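The Case for the Plain Switch

Mitra Mousavi
Larnonora Early Learning Association

Member centers are now preparing their equipment requests for the coming year. The Association takes this opportunity to state a preference. Money set aside for tablets would, in our view, be better spent on activity panels with real controls: switches that click, dials that turn and buttons that push back under a finger.

A toggle switch asks a child to grip something small and move it with purpose. Its two positions are labeled, and the words "Off" and "On" are learned in the hand as well as by eye. A picture of a switch on a glass screen feels the same as a picture of a duck.

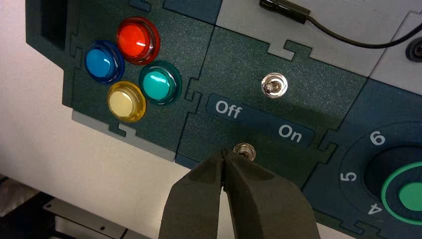 Some directors have objected to the price. A well-made panel may cost as much as a tablet, and it does only a few things. We consider this a point in its favor. Children in our 18 centers return to the same control many times in a morning, and teachers report that they begin to talk while doing so: which color, which number, whose turn. My colleague Pylyp Yurchenko, who reviews equipment for the Association, has long argued that repetition of this kind should be counted as learning time.

Numbers deserve particular mention. A slider that travels beside a printed row of numerals gives counting a direction and a distance.

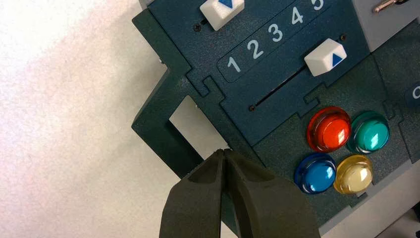
The Association does not ask centers to remove screens already in use. It does ask that panels be placed low enough for a seated child, that screws be checked each month, and that two children be able to share a panel in comfort. Requests should reach the Hassanpour office by the end of May.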